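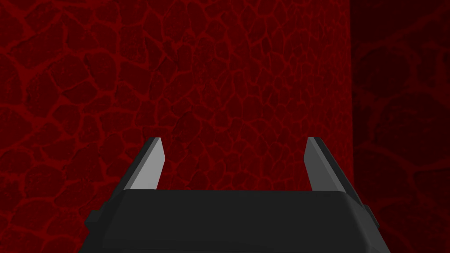

Will the arms replace the people packing orders at Comstead? Management says they won't, and we would like to hear from the people on the floor before we believe it.

Work > Calls > Participants wanted

3 Aug 2025
By Myung-ja Cheon

Comstead began putting Skadik grippers on its packing lines in January. The company newsletter promises "lighter days for everyone." I have read that sentence many times and still can't find out who everyone is.

Han-gyeol Yeo and I are looking for current and former packers, line leads and maintenance staff for a study of what the job is like now. Are you lifting less, or just clearing jams? Did your break times move? Who got trained, and who got sent to nights?

You'd sit for 2 interviews of an hour each, in person or by phone. Pay is $421, whether or not you finish. Temps are welcome. Supervisors can apply but will be interviewed separately.

Comstead does not fund this and will not see your name. We can't promise that it will like the results or act on them.

To apply, leave a message for Han-gyeol at the Nanus office with your shift and a good time to call. Please don't use your work email.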